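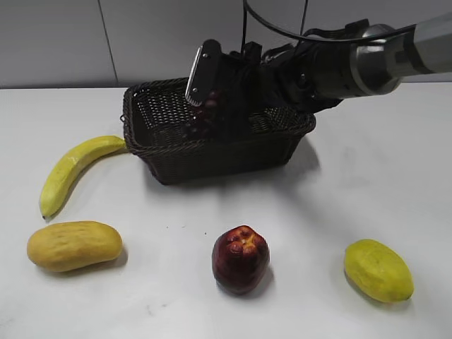 Roswitha Kälin asked me last week whether a rental gripper kit is really worth it for a small outfit, or whether you end up paying more in setup time than you save. Fair question! It's the one I had too, before I signed up for the Trandlow kit, so this gallery is my long-winded reply to her.

Quick background. Trandlow rents you the two-finger gripper, the wrist camera and the software as one package, and you bring your own arm. I pay 828 dollars a month (shipping was another 158, which stung a little). I'd looked at the Bravholm bundle first, but they wanted a one-year contract and I'm not that brave. Fruit and a basket is my standard test for anything like this — odd shapes, odd skins, and a rim to get over.

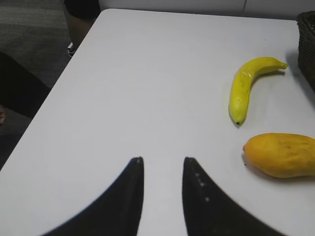 Setup took me 2 evenings, and most of the first one went to reading. The manual is fine once you get past the safety chapter, but the camera calibration pages are in a weird order and I had to email support. They wrote back the same night, which I did not expect, and the fix was one checkbox. One checkbox! The software keeps up to 400 runs before it asks you to clear space, so export as you go if you're the kind of person who forgets (I am).

What I like best is the wrist view. My old Schumacher setup only gave me the overhead angle, and I spent half my life guessing how far off to the side I was. 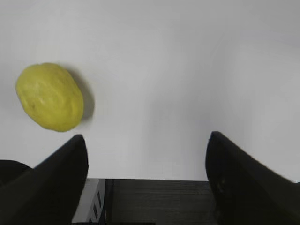
Small round stuff is where you'll want to play with the grip settings. The default closing speed is too eager for my taste, so I turned it down on day one and left it there. You can save that as a profile, and I've got one called Ellby, after the street I live on, because the name box wouldn't let me leave it blank.

So Roswitha, I'm keeping mine through August and then I'll decide about buying. If you want to come try it before you spend anything, drop me a note and bring your own fruit.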